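Plurkell notebook – June, sorting table

Pink fleece down on the table, cups out, small stuff in a row along the back. Started at 2:15 pm.

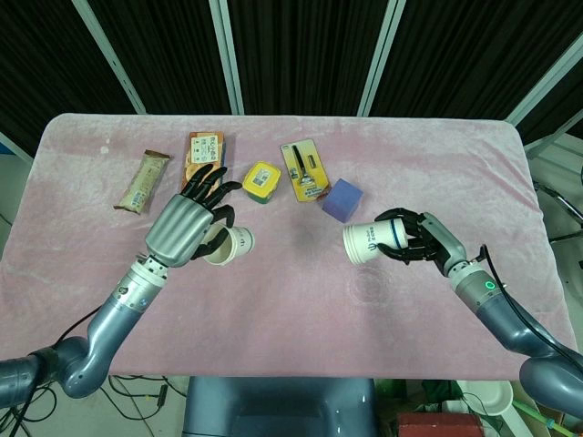
Table cover

Very happy with the fleece! It was the Korine offcut from the bottom drawer, and it beats the bare top by a mile. Things stay where you put them, even the light packaging, and there's no clatter when a box tips over. It does wrinkle. I smoothed it twice and gave up, and the wrinkles didn't bother anything. Antal sheet is still the backup if this one needs a wash.

Paper cups

Two on the go, both on their sides, one printed with a small dark logo and the other with a blue stripe near the base. I love the striped one for this because you can tell base from mouth at a glance from across the room. Paper cups are great test items in general – light, cheap, and they show a dent right away if you squeeze too hard. Retire any cup with a crease in the rim. Spares are in the Stuvbridge carton (1,000 to a case, so we're set for a good long while).

There's a faint round mark on the cloth between the cups. Look at it again before the fleece goes back in the drawer.

Back row

Snack bar at the far left, then the orange and white snack box, the little yellow container with the green base, the razor in its blister pack, and the purple foam cube. What a nice mix this is! Crinkly wrapper, stiff card, soft foam, all in one row. The razor stays sealed, please. The foam cube never sits quite straight and I've stopped fussing with it.

I'd like something heavier in the row next time, maybe the 800 g bag of rice from the Plurkell shelf. Tape the seam first.

To do

– fold the fleece, don't roll it
– more foam cubes, other colors if they have them
– bring the snack bar back to the bin, it is NOT lunch
– new labels for shelf 4, the old ones are peeling again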